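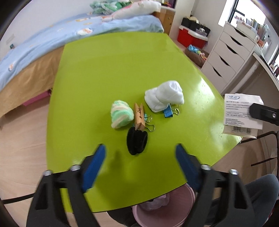 Two of us at the green table. Box going up on the right, sock and clips still to do.

**returns_bench** wrote (Nov 30, 2018):

Moving this over from the Pluratov shift swap thread, where it was getting in the way of people trying to swap shifts.

Background for anyone who doesn't know me. I worked the small items bench in returns at Nillton. There were 12 of us. In April they put in the first Idix cell, which is 2 arms over a belt with a bin on each side. By the end of summer the bench was down to four people per shift and the rest of us got offered something else. I took the gripper job. You hold the gripper in your hand and do the pick yourself, over and over, and the recordings go to the people who train the arms.

We work in furnished rooms now, not at the warehouse. A pair of people, one table, a pile of small stuff. Socks, clips, a clothespin, boxes, whatever is in the kit. You pick a thing up, move it, put it down, and go again. The target is 300 good picks a shift for each person. The bench target was 676 items, so on paper it's less than half the work.

It doesn't feel like half. With your hand you pick up a binder clip and think about lunch. With two padded fingers you have to think about which side of the clip you're going for and whether the handle is going to swing. If you fumble it you don't get to quietly fix it with your other hand. Fumbles are recorded too and somebody tags them.

I want to hear from people who went to the grippers and people who stayed at the bench. Mostly about hours, wrists and pay grade. I've got a review coming and I'd like to know what to ask for.

---

**dock4_lou** wrote:

Stayed at the bench. I'll say it plainly, I think you're training your own replacement and mine. You know what happens when the cell can do soft goods. Right now it kicks out every sock and every strap and we do them by hand. That's what my job is at this point, what the cell kicks out.

No hard feelings, you took what they offered. But I wouldn't have.

---

**returns_bench** wrote:

I've thought about it. They offered me that or nights at the other building, and nights don't work for me. If I'd said no, somebody else would be holding it.

Soft stuff is most of what we do, so you're right about where it's headed.

---

**kitting_nights** wrote:

I did eight weeks on the grippers and went back to kitting. Since you asked about wrists: that was my reason.

The weight is fine for the first hour. The trouble is holding it out level in front of you and squeezing at the same time. Whatever you use for turning a doorknob, that's what hurts. By the third week I was dropping my coffee. I told the lead and got a chair with a higher seat, and that helped some. Then I got a 12 minute break every hour, and that helped more. I only got the break after I put the request in writing, so put yours in writing.

Flat things were the worst. A card on a shiny table has no edge you can get under. You either drag it until it hangs over the side or you chase it around.

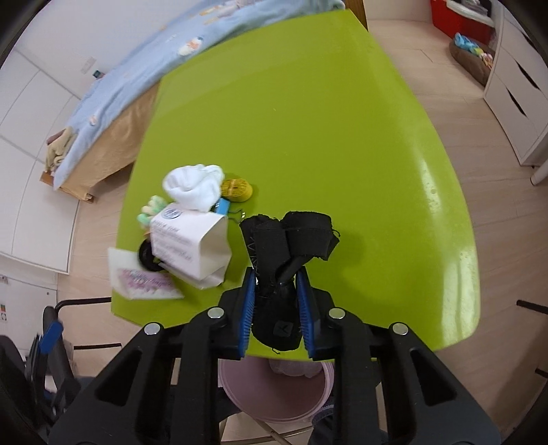
Straps and braces and anything with elastic come next. You pinch them in one spot and the rest folds wherever it likes, so where you set it down isn't where it ends up. I used to go for the thickest part. Another trainer told me to go for the end so it hangs straight. Both got marked good, so I never found out which one they wanted. If there's one thing I'd ask for, it's that the people doing the marking talk to the people doing the picking.

---

**hal_idler** wrote:

I do the marking. Not for your site, but same system, we're on the Omerović contract.

Both are marked good on purpose. They want different ways of doing it. If every clip shows the same grab from the same side, it's no use when the clip is facing the other way. We have a sheet for it. You should have been given a copy.

What gets marked down:

- the item slips and falls more than a hand's height
- you push the pile with the back of the jaw to make room
- the two people's grippers bump
- you stop in mid-air for a long time

That last one catches a lot of people coming off the bench. They stop to look. It's natural, but it costs them.

---

**kitting_nights** wrote:

Never saw a sheet. Eight weeks.

---

**returns_bench** wrote:

Never saw one either. I knew about the bumping and nothing else. I push the pile all the time. At the bench you always push the pile, it's the fastest way to see what you have.

hal_idler, is there any way to get that sheet? I'm not asking you to leak anything. I just want to know what to call it when I ask my lead.

---

**hal_idler** wrote:

Ask for the "pick notes." It's one page. There's nothing secret in it.

---

**mezz_level** wrote:

Different view from me. I was at the bench for six years and I maintain the cell now. I clear jams, swap pads, wipe the sensors, restart it when it sulks. I got a grade bump and a training course out of it. I would not go back to the bench. My back is better and I get to sit down and finish a thought.

So I don't agree with dock4_lou that it's all loss. But there's one job like mine per shift. One. There were 12 people at that bench. I can't tell the other people it worked out because it worked out for me.

On the soft goods, the cell is better than it was in April. It'll take a rolled sock most of the time if it's sitting alone. It won't take one that's touching something else. And anything black on a dark belt it just misses, it runs straight past.

---

**dock4_lou** wrote:

That matches what comes down my chute. Black socks all day long.

The part I can't get across to management is that the leftovers are slower. My old rate had easy boxes in it. Now the cell takes the easy boxes and I get a bin of straps and tangled junk, and the screen still wants 676. I've been written up once already. Automation didn't make me slower, it took away everything I was fast at.

---

**mezz_level** wrote:

That one is fixable. The cell logs every reject, with the reason. I can see it on my panel. If your lead asks for the reject mix by shift, it'll show what's going down your chute. I'd print it myself but it has to come from a lead.

---

**dock4_lou** wrote:

OK. That's useful. I'll ask Monday.

---

**sortline_b** wrote:

Starting on the grippers next week, coming from the sort line. Dumb questions. Is it really in a bedroom? And do you sit or stand? My trainer sent one page and it says "home environment" and "closed-toe footwear."

---

**returns_bench** wrote:

Not dumb. Yes, it can be a bedroom. Ours has a bed with a blue blanket, stuffed animals at the head end, desk by the window, shelves full of things. The table is a dark one with a green sheet over it. I sit, and so does my partner most days. Here's ours:
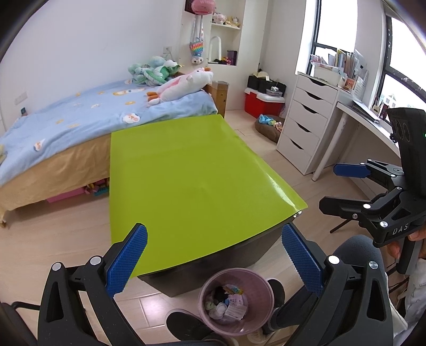 Green sheet on the table, bin on the floor in front, other gripper at right.

What I'd tell you for the first week:

Keep your knees clear of the bin. I've kicked ours more than once.

Watch the light from the window. The sheet is glossy, and when the sun comes in you get a bright streak on it. I lose small things in that streak. I've asked to close the blinds and the answer was to leave the room alone.

Mind the cable. I run mine out to the left so it isn't across my lap.

Agree with your partner who goes first before you start. We say it out loud, "mine" or "yours," like calling a fly ball. It felt silly for a day and we haven't bumped much since.

---

**kitting_nights** wrote:

Add to that: switch hands at the break if they let you. And eat something before. I don't know why it makes you so hungry.

---

**sortline_b** wrote:

Thanks both. Is the pay the same grade as the sort line?

---

**returns_bench** wrote:

Same grade as my old bench job, minus the rate bonus. There's no bonus on the grippers at all. That's the main thing I'm bringing to the review. The 300 is treated like a target when you miss it and like nothing when you beat it.

---

**hal_idler** wrote:

I'd be careful asking for a bonus on count. We had one for a while on our contract and the picks got sloppy, and then they threw out whole days of recordings and the people who made them got blamed. Ask for a higher base.

---

**dock4_lou** wrote:

Agree with the marker for once. Every rate bonus I ever had turned into the normal rate a year later.

---

**returns_bench** wrote:

Fair enough, base then. So my list is the pick notes, the hourly break in writing, something done about the window, and the base. The review is Thursday. I'll post what they say.

---

**mezz_level** wrote:

Ask whether gripper time counts toward the cell maintenance course too. It did for me with bench time but I had to push for it, and the form only had a box for "line hours."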